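Ticket 471 – Sim check rejects episodes at start pose
Project: Praltard
Opened by: Kojo Annan
Assigned to: Adwoa Yakubu
Status: closed, rule changed

Kojo: The validator on Gurnon is failing pick episodes with "target not fully in view, step 0". 71 out of 100 failed in last night's batch. The object poses are inside the allowed area and the physics log is clean. I reran four of the failed ones with the same seeds and got the same result.

Adwoa: Which camera is the check reading? Section 4 of our recording rules says the whole target has to be visible at step 0, but it doesn't name a camera. It was written when we only had the fixed overhead view.

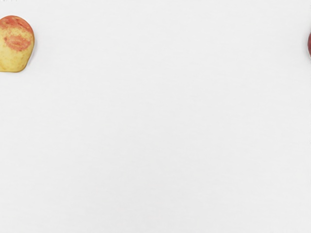
Kojo: It reads whichever camera is listed first in the config. After the Agbeko merge that is the wrist camera. I moved the overhead view back to first and 90 of the same 100 seeds passed.

Adwoa: Don't leave it depending on list order – the next merge will break it again. Set the camera by name in the validator. I changed section 4 to say "fully visible in the overhead camera at step 0". For the wrist camera there is no visibility rule at step 0.

Kojo: Done, name is set. The validator now stops with an error if the named camera is missing. The 10 that still fail are a separate problem, moved to the Gullari queue.

Adwoa: Please keep the rejected episodes until that one is sorted. Closing.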